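Curkdale town council by-election: your questions answered

Why is there a by-election?
One of the two seats for the Tistberg ward became vacant when the sitting councillor resigned over the summer. The term still has more than six months to run, so the seat has to be filled. Ten electors in the ward asked for a poll, and it will be held in November.

Who can vote?
Anyone aged 18 or over who is on the electoral register at an address in Tistberg ward. That takes in the streets north of the railway, the whole of Marinescu Close and the new houses at Sumemeck Farm. If you live in any other part of Curkdale you don't have a vote this time.

I moved to Sumemeck Farm this year. Am I on the register?
Not automatically. Paying council tax does not put you on the electoral register, and neither does being registered at your old address. You can register online and it takes 5 minutes. Have your National Insurance number to hand.

Where do I vote?
At Tistberg Methodist Hall, which is open from 7am until 10pm. The school is not being used, so there is no closure for pupils. If you are in the queue at 10pm you will still be given a ballot paper.

Do I need photo ID?
No. This was a change for Westminster elections and for local elections in England, so the answer is yes for this poll. 

That "no" applies only to postal votes: if you vote by post you don't show ID, and if you vote in person you do. A passport, driving licence or older person's bus pass will be accepted, even if it is out of date, as long as the photo still looks like you.

Can I vote by post?
Yes, if you apply before the deadline printed on your poll card. Postal votes can be handed in at the hall on polling day, but you will have to fill in a short form when you do. Please don't put them through the town council's letterbox – they can't be counted from there.

How many people voted last time?
609 people voted in Tistberg at the last full election. The second seat was decided by 75 votes.

How many candidates can I vote for?
One. At a full election you have 2 votes in this ward, but only one seat is empty now. Mark a single cross. A paper with more than one cross will be rejected.

What does the town council do?
It looks after the allotments, the cemetery, the play areas, the market and the bus shelters on the Tistberg road. It also comments on planning applications, although it doesn't decide them. Bins, schools, social care and potholes belong to other councils, so a town councillor can pass on a complaint but can't order the work.

Will the new councillor be paid?
No. Town councillors in Curkdale don't take an allowance. They can claim travel for meetings outside the town.

How long will they serve?
Until the next full election, when both Tistberg seats come up again. The winner can stand again then if they wish.

Is there a hustings?
One is planned for the week before the poll, at 7.30pm in the Methodist Hall. All candidates have been invited. Questions can be sent in beforehand or asked on the night, and there is level access through the side door.

When will we know the result?
The count starts once the ballot box has been checked in. With one ward and one box it should be finished before midnight. The result will go up on the noticeboard outside the town hall the next morning and on this page once it has been declared.

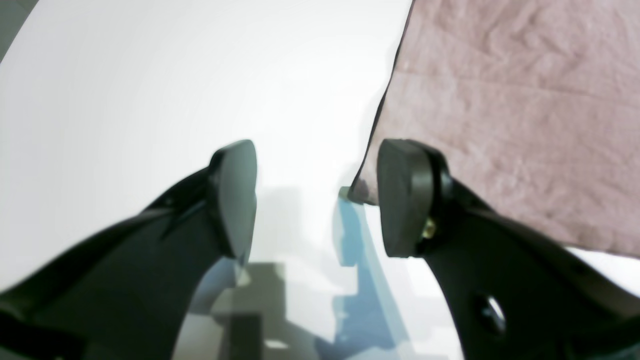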